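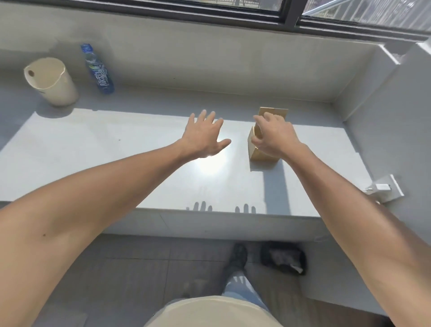 Photo: Myrto Mavromatis. Reuse allowed with credit.

Orklow Window Temperature Log

README, version 2, July 2023

What this is
Indoor temperature and light readings taken at windowsills in homes and small offices in Orklow. The readings were made to compare how much heat comes through older windows on sunny days. Each site has one logger on the sill and one on an inside wall of the same room.

Contents
readings.csv: one row per logger per reading
sites.csv: one row per site, with window direction, glass type and floor
notes.txt: remarks sent in by the people living or working at the sites
changes.txt: what was corrected between versions

Coverage
18 sites, 14 of them homes. Loggers took a reading every ten minutes. Most sites ran for the whole of June. Four started late and are marked "partial" in sites.csv.

Columns in readings.csv
site_id: matches sites.csv
position: sill or wall
time: local time, 24-hour clock
temp_c: degrees Celsius, one decimal place
lux: light level, sill loggers only
flag: blank if normal, M if the logger was moved, B if a blind was down

Known problems
Sill loggers in direct sun read high. We did not correct for this. Use the wall logger if you want room temperature.
The Zikcombe Road site lost roughly 800 readings to a flat battery. The gap is left empty.
Blind use was reported by hand and is surely incomplete.
Site 9 has two entries for window direction in version 1. The second was right and is the only one kept.

Privacy
Street numbers and names were removed. Please do not try to match sites to addresses.

Credit
Please cite as: Mavromatis and Amegashie, Orklow Window Temperature Log, version 2. Logger checks and the site list were done by Mohammed-Awal Amegashie. Corrections are welcome and should give the site_id and the time of the reading.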